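Extruded aluminum frame

An extruded aluminum frame is a structure made of grooved aluminum bars joined by brackets. The grooves run the length of each bar and hold nuts or bolt heads, so parts can be added or moved without drilling.

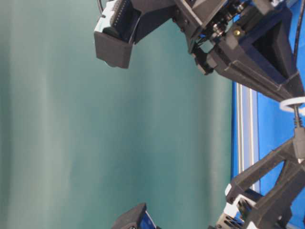 Bars are sold in stock lengths and cut to size with a saw. The cut has to be square, or the joint will show a gap. The Tullero catalog lists 706 fittings for its bars, and most of them are variations on the corner bracket.

A square frame needs four bars. It is usually laid flat and the screws left loose until the corners are true. Both diagonals are then measured, and the screws are tightened a little at a time. 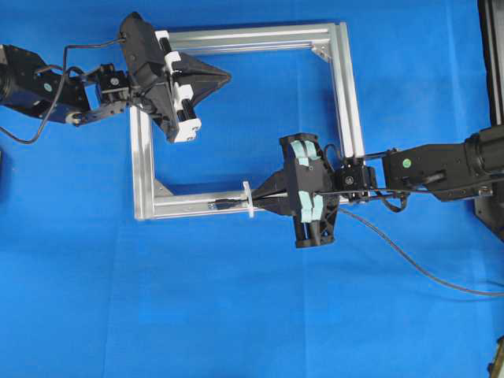 According to a reader's note added to the Vurnurell parts guide on 9/19/20, small brackets hold well enough on a light frame, but the screws should be checked again after 20 days of use.

See also: Corner bracket; T-slot nut; Gestero joint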